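Visiting Ondoscombe: frequently asked questions

When is the best time to visit?
The town is open to visitors all year. August is the busiest month, and rooms should be booked well ahead.

How high is the moor path?
The path climbs to 440 metres. Walkers should carry a waterproof coat - the weather changes quickly.

Is there parking?
The Fistard Road car park has 565 spaces. Coaches must book in advance.

Where can guests exercise indoors?
Several hotels have a small gym. 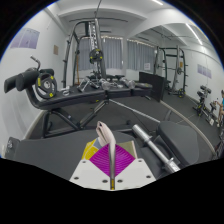 Opening hours are set by each hotel and should be confirmed on arrival.

Page last reviewed: 2026-02-01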